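Reviews > Club gear > Hand-held grippers

Search reviews Enter a keyword Go

Flosteck hand gripper, after a term with the robotics club

I help out with the after-school robotics club run by Aurora Mendes, and we had $900 to spend on something the kids could share. Aurora wanted a second arm. I wanted hand-held grippers, the kind you hold yourself while you pick things up and record as you go, and I won by being annoying about it. We ended up with 2 from Flosteck at $260 each, bought through Skoltix, and the change went on storage cards and snacks (mostly snacks, if you ask Rui Torres).

First impressions were good! It came in one piece, the quick start sheet fit on a single page, and Catarina Sampaio had it opening and closing before I'd found my glasses. The trigger has a nice even pull. Smaller hands do have trouble with the last bit of travel, though, and Tuấn Mạch ended up using two fingers on it, which works fine but gets tiring.

The fingers are the best part. Our project this year is clutter sorting: fill a box with odds and ends, take one thing out at a time, set it down where it belongs, then mess it all up and start over. Soft stuff is easy. A packet of tissues practically jumps into the grip. Sunglasses are much fussier – grab them by a lens and they swing around, so we go for the bridge if we can get at it. Markers roll. A tape roll lying flat is just plain mean, and I've watched grown adults give up on one.

What I didn't love: the weight. After twenty minutes your wrist knows all about it, so we swap people often. The manual is also pretty thin once you get past setup. It has one paragraph on cleaning the pads and nothing at all on replacing them, and when I wrote to Skoltix I got a polite reply that answered some other question. I'd also like a louder click when a recording starts. We lost a whole afternoon's worth in October that way, and Amândio Antunes still brings it up.

The club got to 600 recorded pickups before spring break, and the grippers are still going strong. One screw worked its way loose near the jaw and I tightened it with a regular screwdriver. No other repairs so far.

We did borrow a Rernero from another school to compare. It's lighter and the handle is comfier, but the jaws felt mushy to me and the kids drifted back to ours by the end of the session. If your group is mostly younger kids I might lean that way anyhow – try both if you can.

Would I buy it again? Yep, and I'd get spare pads in the same order if the shop had them. Four stars, with one off for the manual and my poor wrist.

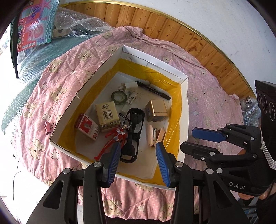 Clutter box work, with the sunglasses and Ultraman between the blue pads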